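Report from the Varport Library Open Day

I have been meaning to visit the Wistard Library at Varport College ever since a colleague came back raving about its map room, and in June I finally got on the early train and went. The open day ran from 10 in the morning until late afternoon. I stayed for all of it and missed the train I had meant to catch home.

The building is on the hill side of campus, a good climb from the station. You come in through what used to be the chemistry department (there is still a row of capped gas taps along one wall of the lobby, painted over in the same cream as everything else). The library moved there when it outgrew two rooms above the bursar's office, and the old lecture theater became the main reading room. They kept the slope of the floor! The desks go down in steps toward the tall windows, so wherever you sit you get the light and nobody's head in the way.

The morning tour

Howard Catterall, the head librarian, led our group, and he walks fast. We started in cataloging, where they are still working through the Ndlovu bequest, 3000 volumes of travel writing and mission school printing that came to the college in tea crates. Each book gets looked over for mold, brushed, given a temporary slip and then shelved in a holding room until it can be cataloged properly. I asked how they decide what to do first. He said they began with anything that had handwriting in it, and then had to widen the rule when they found that nearly everything did. Former owners had written in the margins, pressed receipts between pages, and in one case kept a running tally of rainfall on the endpapers of a hymnal.

From there we went down to the stacks. I love a basement stack and this is a fine one, with hand-cranked shelving that glides much more easily than ours at Jundisville. The older pamphlets are down here in gray boxes, and readers can request them up to an hour before closing. There is a lift for books but not for people, so be ready for the stairs — two full flights, with a turn.

Talks and the reading room

After lunch came the talks. Ayanda Nel spoke about opening the library in the evenings during exam season, which sounds like a dry subject and was my favorite thing of the day. She had simply gone and sat in the reading room at different hours and talked to people. The students didn't want more computers. They wanted the big tables, lamps that stayed on, and somewhere to eat a sandwich without walking to the far side of campus. So the old balance room is now a snack room with a door that shuts, and the evening hours run until 11. She took questions for longer than the talk itself, mostly from other librarians who wanted to know about staffing. The answer is a rota of student assistants, paired with one full-time person each night, and she was frank that the first term had been hard going.

I also had time to sit and read, something I rarely manage on these visits. The open shelves in the reading room are arranged by course and then by subject within each course. It took me a little while to get used to this, but a first-year student next to me found her book in seconds. Periodicals are along the back wall at the top of the slope, with the current issues face out.

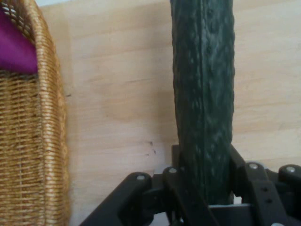 If you are planning to go

The library is open to outside readers all year with a letter from your own institution, and a day pass is issued at the front desk while you wait. Ask for the map room when you sign in, as it is kept locked and someone has to walk up with you. I saw seven of the harbor surveys laid out on the long table and could have spent the whole afternoon with them.

Pencils only in there, and bags go in the lockers by the lobby. The cafe across the road does a very good lentil soup. I am already trying to talk two of our own staff into coming with me next time, mainly to see that shelving, and Howard has promised to show us the bindery, which was closed for repairs to the roof.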